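Search this site Search Go

Kindby Robotics Club - Semester Report
12/22/18 by Ona Grīnberga

So our project this semester was called Pultcombe (named after the street our bus stops on, long story) and the goal was to get a simulated arm to put dishes away in a kitchen. All of it was done in simulation. Kourosh Talebi did most of the motion planning and I did the kitchens, plus the grading script that broke every other Thursday.

We started back in June with five kitchen layouts and ended up keeping two. The other ones had cabinets so high that the arm just stretched out and sat there, which was funny the first time. I also spent way too long picking textures - I love the countertop in this one and I'm not sorry!

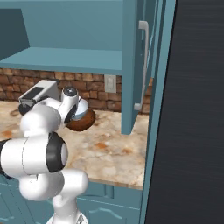
Pultcombe arm at the marble counter, upper cabinet open.

The hard part was the wrist. When the arm works in close under a wall cabinet there isn't much room, and our first planner kept bumping the shelf on the way up. Kourosh fixed a lot of that by adding a waypoint out in front of the counter, so the arm backs off before it lifts. In our last round of seven test runs, six finished without a collision. The bad one clipped the cabinet door, and I still think my hinge settings are to blame.

Next semester we want to try plates, and I'd like to randomize the door angle so we stop tuning for one position. Kourosh wants to redo the grasping code from scratch. We're still arguing over that - probably we'll do the doors first.

Copyright Kindby Robotics Club | Contact | Back to top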